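Okay so I know I said I was taking a break from celebrity stuff, but then my sister texted me at 8 in the morning with a link and no message, and here we are.

If you haven't seen it, Máté Győri (the guy from Nosberg, with the coat) scraped a parked delivery van while trying to leave the Zendano premiere. Nobody was hurt. He got out, looked at the van, looked at his own car, and then stood in the street signing a kid's program while his publicist talked to the driver. There are already 1,929 comments under the clip and I have read way too many of them.

Half the people think he was showing off for the crowd. The other half think the valet left the seat pushed back and he couldn't reach the pedals, which made me laugh out loud on the bus. He's not a tall man! I met him once in a signing line for Jakab and I had to look down a little, and I'm five foot six.

What gets me is how fast it turned into A Thing. By lunch Telside had a whole piece about his "troubled December" - his what? He lost a part in a miniseries and got a haircut. My cousin backed into almost the same kind of van outside the bank last year and all she got was a bill and a lecture from my uncle.

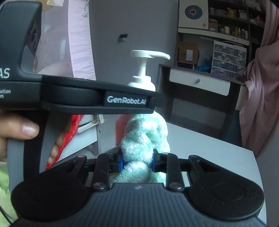 Gripper in hand, GenRobot.AI label on the arm.

Anyway, I'm still going to see Zendano with my sister, mostly because she already bought the tickets and she won't let me pay her back in popcorn. I'll post what I thought of it after, and yes, I'll tell you if the coat is in it.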